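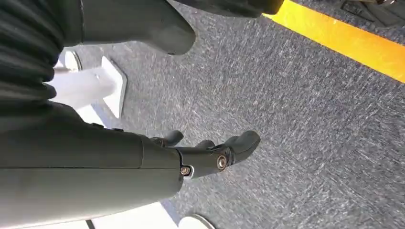 *A gray speckled carpet with a bright yellow stripe running across it.*

# Why Is the Carpet Speckled? And What Is the Yellow Stripe For?

Have you ever lain down on your tummy on a carpet and looked at it from very, very close? If you haven't, I think you should try it this afternoon (ask first if it's somebody else's carpet!). From up high, where your eyes usually are, a gray carpet looks like a plain gray floor. When your nose is nearly touching it, it looks more like a tiny field of grass, with dark blades and light blades all leaning on each other.

Those little blades have a name. Together they are called the **pile**. Some carpets have a tall pile, so deep and squashy that you can lose a bead in it and not find it again until January. Other carpets have a low pile, with short fibers packed close together, and that is the kind you often find in schools, libraries and offices. Lots and lots of feet walk across those floors, and short fibers don't get flattened as easily as long ones. It's also much simpler to roll a cart over them, as anybody who has pushed a book cart across a shaggy rug will tell you, probably while still a bit out of breath.

## Three colors pretending to be one

Now look at the gray. Some of it is charcoal, which is nearly black, like a burnt stick. Some is slate, which is the gray of a rainy sidewalk. And in between there are little flecks of white. Your eyes mix them all up when you stand back, a bit like the way a beach looks tan until you pick up a pinch of sand and find all sorts of colored grains in it.

Carpet makers like mixing colors for a very practical reason – crumbs! A cracker crumb on a plain black carpet shows up from the other side of the room. On a speckled carpet the same crumb is just one more speckle. (The crumb is still there, so you still have to vacuum. Sorry.)

## A line that talks without words

The bright yellow stripe has a different job altogether. The carpet is trying not to be noticed, and the stripe is trying as hard as it can to be seen. Yellow is a wonderful color for that, and it looks even brighter next to something dark. Think of a yellow raincoat on a gloomy day, or the lines painted down the middle of a road.

People put stripes on floors to say all kinds of things:

- Please line up along the line.
- Keep your toes on this side.
- The chairs go back over there.
- Leave a path so people can get through.

A stripe can't tell you which of those it means all by itself, of course. The people who use the room have to agree on it, and then everybody has to remember, and it's a good idea to explain it to visitors too. If you see a line on a floor and aren't sure about it, ask a grown-up who works there.

## Try it yourself: be a floor planner

You will need a roll of masking tape or painter's tape, a carpet or rug, and permission.

1. Choose a job for your line. Maybe it shows where the shoes go, or where your little brother's blocks have to stop.
2. Pull off a piece of tape and press one end down.
3. Walk backward slowly, unrolling as you go, and keep it as straight as you can.
4. Smooth the tape down with your hand. Carpet is fuzzy, so it needs a good long press.
5. Invite somebody in and see if they can guess what your line is for.

Now stand at one end of your line and look along it. The tape near your feet looks wide, and the far end looks skinny, even though it came off the same roll! Things look smaller when they are farther from your eyes, and a long straight line is a very good way of catching this happening. Artists call it **perspective**, and they use it to make flat drawings look deep.

Peel your tape up gently when you're finished, nice and low and slow, so you don't tug the fibers.

*Written by Ansel Iwasaki*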